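brakedia-grip - hand held two finger gripper, home build, rev 5

Notes for whoever picks this up after me. Parts cut and printed at the Harkton shared workshop, everything else done at home. Still a mess, sorry, will tidy in September.

## What's in the repo

- `frame/` side plates with the triangle cutouts. Print flat, no supports
- `pads/` ribbed finger pads, soft. Two versions, deep ribs and shallow
- `log/` reads the jaw position and writes it next to the video
- `clips/` 523 short clips, named by task then hand
- `old/` don't use

## Build

1. Print both side plates. Drill out the holes after, mine always come up tight
2. Hex socket screws only. Cross heads strip when you re-tighten them
3. Pads go on last. Glue thinly, leave overnight
4. Open and close it by hand before you plug anything in. If it catches, sand the inside of the left finger
5. `python log/check.py` should print 0 closed and near 1 open

Erzsébet Borbély redid the hinge for rev 4 and it's much better. Her drawing is in `frame/hinge`, ask her before changing it.

## Clips

Pick and place, household stuff. Both grippers, left and right logged seperately. Fruit set is the newest: bowl on the bed, some fruit wrapped in film and some bare. Kiwis are the bare ones.

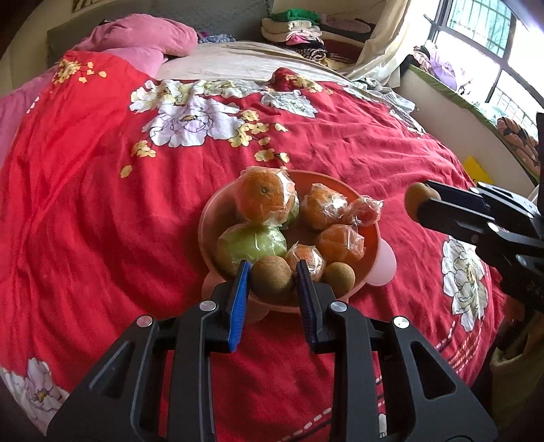
Labels are by hand, one line per clip: object, wrapped y/n, which gripper, held or dropped. If I wasn't sure I put `?`. Leave those out of training for now.

Wrapped and bare want keeping apart when you split. I mixed them the first time and the numbers looked far too good. Wong's split script in `log/split.py` does it properly.

## Known problems

- Clock drifts between the two loggers, resync every 5 minutes or so it gets silly
- Shallow pads slip on film. Use the deep ones
- `check.py` falls over if only one gripper is pluged in
- Clips from the Gorkville weekend have no jaw data, video only

## To do

- [ ] lighter side plates
- [ ] second hinge spare
- [x] rename clips
- [ ] write down the glue, I keep forgetting which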